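Paid reviewers wanted: two-arm kitchen robot kit (Relitz)

Posted 10/06/2022
Location: Doltness, ground floor workshop behind the Vaughan building
Pay: flat fee per session, paid the same day
Places: 12

We test things that companies say will save you time. Mostly they don't, or they save one kind of time and eat another kind. Next up is a tabletop robot kit sold by Relitz under the name Praltoto. It has two arms, two grippers, a software license and a very confident brochure. According to the brochure, the kit "handles everyday dishes in the everyday home." We would like to know whose everyday home they had in mind.

We need people who will sit with this kit for an afternoon, give it the jobs it is supposed to do, and write down what happens. You will be paid the same whether you end up liking it or hating it. Relitz is not paying for the review, has not seen the test plan, and will read the results when everyone else does. They have lent us the kit for the length of the test, and it goes back to them in February.

What the work is

Each session uses a short set of kitchen jobs taken straight from the company's own list. Picking up a mug. Hanging a cup on a mug tree and taking it off again. Moving a milk carton out of the way without crushing it or knocking it over. Handing something from one arm to the other. You start each job from the tablet, wait for it to finish or give up, and then fill in a line on the sheet.

The sheet asks for the job, how long it took by the wall clock, whether you had to step in, and what you did when you stepped in. That last column matters most to us. A demo video can be cut. If a person had to nudge a mug two inches to the left before the gripper would take it, we want that nudge on paper.

You will also do some of the setup yourself. The brochure says a new owner can be running in 20 minutes. One group will start from a kit that is already bolted down and working. The other group will start from the boxes, with only the printed guide. Please say which one you would rather be in, though we can't promise.

There are 100 job attempts planned for each kit. Nearly all of them are dull. If you get bored, write that down too, along with the time.

Who we want

People who wash dishes. We mean that quite seriously. Our last gadget panel was full of engineers, and they forgave the machine everything. When it dropped a spoon they talked about how hard spoons are. We want at least half of this panel to be people who have never worked with robots and have no reason to be kind.

You should be 18 or over, able to read a printed guide in English, and able to stay for a full session. You don't need to lift anything heavy. If you have limited grip or use one hand, please do apply. The company claims the kit is a help to people in your position, and we would much sooner hear from you than from its sales team. The workshop has step-free access from the parking lot side.

We can't take anyone who works for Relitz or sells its products, or who has a close relative who does. We also can't take people who have preordered the kit. You've already made up your mind, or your wallet has.

Things you should know before you apply

The arms are strong enough to pinch. You will get a safety talk, you will be shown the stop button, and you will have to press it once in front of us before you start. Hands stay outside the marked area while the arms are on. Anyone who reaches in to "help" gets one warning and then goes home, still paid.

Sessions run long if the software needs to restart. Wear something you can sit around in.

Your written comments may be quoted in the review under your first name or no name, your choice. We don't soften quotes. We also don't sharpen them, so if you thought it was fine, we will print that you thought it was fine. We have been wrong before. We gave a bread slicer a terrible preview and three of us ended up buying one.

What we're not testing

We have no interest in whether this is the future. We are not scoring how clever it is. The questions are plain ones. Does it do the jobs listed on the box, on an ordinary day, with ordinary cups? How much do you have to arrange the table for it first? Would you clear that much counter space and keep it clear? At this price, would you want it, or would you want a better dishwasher and a week off?

We also won't be testing the "learns your kitchen" feature. It costs extra by the month, and Relitz couldn't tell us in writing what it learns or where that information goes. If they send a proper answer before the sessions begin, we may add it. Don't hold your breath.

How to apply

Send a short note to Beca Voyle at the Doltness office, by email or on paper through the door. Tell us:

- which kitchen chore you hate most, and how long it takes you
- the last gadget you bought for the kitchen and whether it is still out on the counter
- whether you want to start from the boxes or from the working kit
- anything we should know about access, food or breaks

No résumé, please. A few lines will do. We read them all and pick for a mix of ages and kitchens. People we can't fit in this time go to the front of the line for the next test, which will probably be a robot mop, God help us.

Expenses are covered for bus and train fares with a receipt. Parking is free behind the building. There is coffee, made by hand.
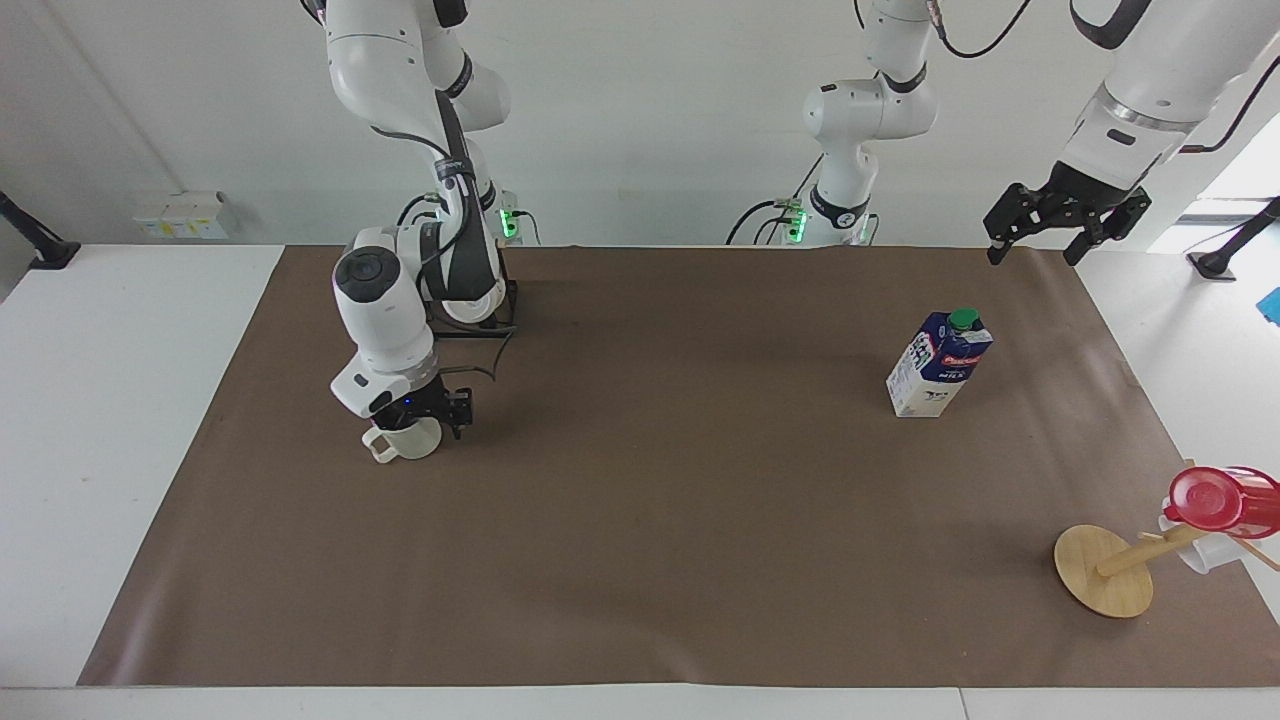 Marisol: I'd sign up for the boxes group, but please add a column for cleaning the thing. My mother had one of those fancy stand mixers and spent longer wiping it down than she ever spent mixing. If I have to wipe two arms and a pair of grippers every time somebody wants a cup of tea, that has to count against the time it saves. Also, is the fee per session the same for both groups? Starting from the boxes sounds like more work to me.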